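Civus Secondhand Listings, data card

Version 8

What this is

Civus is a table of secondhand household listings, collected from the public pages of two resale sites, Fandine and Iltden. One row is one listing. Each row has the asking price, the seller's title, the category the seller picked, the stated condition, and the month it went up. There are no sale prices. Neither site publishes them, and we have yet to see a convincing way of guessing them from the asking price.

Please read that last part again before you build a "resale value" model on this table. Several have been built. We don't think much of them.

Fields

price_ask: what the seller typed. Includes jokes such as 1 and 99999.
title: unedited, spelling and all.
category: one of 37 labels, merged by hand from the two sites' own lists.
condition: "new", "like new", "good", "fair". Treat this as a mood. Sellers who write "like new" in the condition box will often mention a chip or a missing lid in the title.
month: month of posting, no day.
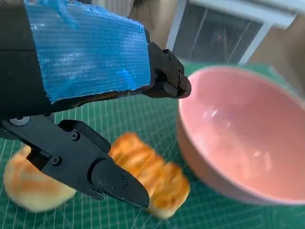 Categories are the weakest part of the table. Kitchenware on Fandine includes garden pots, and Iltden puts mixing bowls under "decor" if the seller came in through the decor page. We merged what we could and left 127 listings marked "unsure". An earlier version forced those into the nearest label, and the scores people reported on it looked better than they should have.

Known problems

Duplicates. A listing that gets taken down and reposted counts twice. We remove exact title matches within the same month and nothing beyond that. Claims that the table is "deduplicated" did not come from us.

Price drops. Only the first price we saw is kept. If you want to study discounting, this is the wrong table.

Missing month. Iltden changed its page layout in May and the collector failed quietly. Rows from that month are all Fandine. Any trend line crossing May should be looked at with suspicion, including the one in our own old notes. 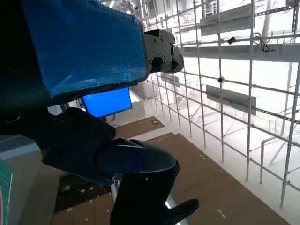 What about the Fu scores?

Fu is a title-matching tool that ships with its own accuracy numbers for this table. We reran it and got lower ones. The gap may be down to settings, or to testing on rows it had already seen. Until the split is published, we won't list its results here.

Use

Fine for teaching, text cleanup practice, and rough looks at how people describe used goods. Poor for pricing anything. Reports of errors are welcome if they come with the row number.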